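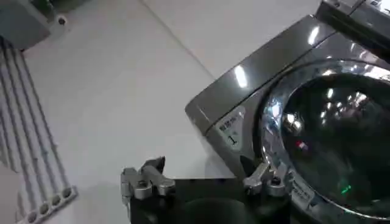

Niltilden Laundry Room: The Gallery Page

Welcome to the laundry page! I've been promising this one since before the holidays and kept putting up bread and balcony tomatoes instead, so if you came here for the washing, thank you for your patience. For anybody new, Niltilden is the apartment building I moved into two winters ago, and the laundry room is on the ground floor at the back, past the bikes. I spend a silly amount of time down there. I also like it a lot, which my sister thinks is the strangest thing about me (she has a long list).

Short version if you don't want to read me going on: dark shiny front loader, big round door, pale gray floor, a gripper with silver fingers in front. The long version is everything below.

The color

I didn't want to like the dark finish. Every washer I grew up with was white, and white is what I think of when I think of clean, so the first time I came down with my sheets I stood there a bit put out. It's a deep gunmetal sort of color and very glossy, and the lights bounce off the top front edge in these hard white spots. Then I got used to it, and now white machines look kind of bare to me. In some light it goes more brown than gray. I tried to match it once to a paint chip at Farkas, the hardware store on our corner, and came away with three chips that were all wrong and a new mop head.

The downside of gloss, and you'll know this if you have a black car or a piano, is that every fingerprint shows. Detergent drips too. I wipe down the front after every load with a cloth that's barely damp and then go over it again with a dry one, and it takes less time than finding my keys. Please don't use the scratchy side of a sponge on a finish like this! I did that to my own toaster and I still have to look at it every morning.

The door

My favorite part, no contest. It's a proper big round door with a thick ring around it and dark glass that bulges out toward you, and I could watch a load go around in there for the whole cycle. I have, in fact, with a cup of tea. Towels are the best for watching. Socks are boring. A red tablecloth is wonderful.

The ring picks up the light along its edge and it also picks up lint, in the groove where the ring meets the front, so I run a dry old toothbrush around it every couple of weeks. After that comes the rubber gasket inside, which is the part people forget. Pull the fold back gently and wipe all the way around the bottom. I've found hair ties in gaskets, a guitar pick, half a receipt, and one time a tiny plastic dinosaur that I put up on the notice board and that went home with somebody by dinnertime.

Leave the door open a hand's width when you're finished. I know it sticks out and you bump it with your hip on the way by. Leave it open anyway. If you've ever had a front loader that smelled like a pond, that was the door being shut all the time, and I'd bet money on it.

The label

There's a small label on the front, to the left of the door, with a short line of Chinese and a big numeral 1 beneath it. I just call the machine Number One, and so does my sister now when she asks how laundry went. "How's Number One?" Fine, thanks! The lettering catches the glare and you have to lean over to one side to read it, or at least I do, being on the short side and usually looking at it over a pile of towels.

I do like a label. At home I've labeled the flour, the other flour, the shelf where the batteries go, and the shelf where the batteries used to go. I have a label maker and it was the best birthday present of my adult life.
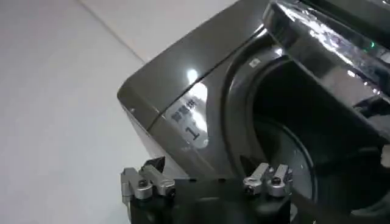 Now the floor, and bear with me, I have feelings about floors. Mine upstairs is a dark speckled vinyl that hides everything, and I mean everything, I lost an earring on it for a month. Down in the laundry room it's smooth pale gray tile with thin straight seams, and you can see a dropped sock from across the room. I love that. It's easy to mop as well. Plain warm water, a small squirt of dish soap, and go with the seams so you aren't pushing dirt into them.

If you drop powder on it, sweep first. Wet powder on tile turns into a sort of paste and then you're on your knees with a butter knife, and I speak from experience.

What I wash, and how

A few people wrote to ask what I do exactly, so I'm putting it all in one place and you can take or leave it.

Sheets go in by themselves. Fasten the buttons or snaps on the duvet cover before it goes in or it will swallow the pillowcases, every one of them, and you'll pull out a big damp dumpling. I put the pillowcases inside a mesh bag now and that fixed it.

Towels get warm water and no fabric softener. I was a softener person for years and years and my towels were like wax paper. I stopped, they were scratchy for two washes, and then they started drinking up water the way towels are supposed to.

Jeans inside out, zipped, cold. Black things inside out, cold, with the jeans if they're old and apart if they're new.

Sweaters I don't put in there. They get done in my bathroom sink, and they dry flat on a towel on top of the bookcase where the cat can't get at them (the cat can get at them).

For detergent I use Killska powder, the plain one with no scent. A box is 300 washes if you believe the box, and I don't, though it does last me ages. The scoop that comes with it is enormous. I fill it less than halfway and things come out fine. Too much soap is the other reason towels go stiff, and it leaves that gray film on the door glass that you think is dirt.

The basket situation

I've been through four baskets. The wicker one snagged my sweaters, the cloth one folded up on itself on the stairs, and the cheap plastic one cracked at the handle with a full load in it, in front of a neighbor I was trying to impress. The one I carry now is a Gomow folding basket that I found on a markdown shelf, and I would fight somebody for it. It squashes flat and hangs on a hook behind my bathroom door. The handles are wide enough that they don't cut into my fingers on the way up. I'm on floor 7, so this matters! There's an elevator, but it likes to rest in the afternoon.

In the bottom of the basket I keep a little zip pouch with a stain stick, two mesh bags, a few clothespins, a pen, and some tissues for checking pockets. Well, the tissues aren't for the pockets, I mean I check the pockets for tissues. One tissue in a dark load and you'll be picking at your leggings till summer.

When I go down

Early is nicest. I like to be down there before 8 in the morning, when it's cool and quiet and I can fold on my own time and hum. After work is busy and people get a bit pointed about baskets left on top of things. Late evening is fine too but I've fallen asleep upstairs with a load in more than once, and come back to find it moved and folded by a stranger, better than I fold it. Whoever you are, I'd like to know how you did the fitted sheet.

Set a timer on your phone for a couple of minutes before the end. Everybody likes the person who's standing there when the cycle finishes.

Things I'd change

A hook by the door for a coat. A shelf at elbow height. A softer light at night, though the shine off the front of Number One does look pretty wonderful under the bright one, so maybe I take that back. And I would like a chair, just a small one, for tea and tablecloths.

April is when I do all the heavy winter stuff, the quilts and the hall rug and the throw that lives on the cat, so there'll be more laundry talk here soon whether you want it or not. Somebody asked if a quilt fits in a front loader this size. Mine does if I roll it loosely and feed it in, and if I have to lean on it to shut the door then it's too much and it goes to the cleaner's.

The tomatoes are back on the balcony page, by the way. Two of them made it.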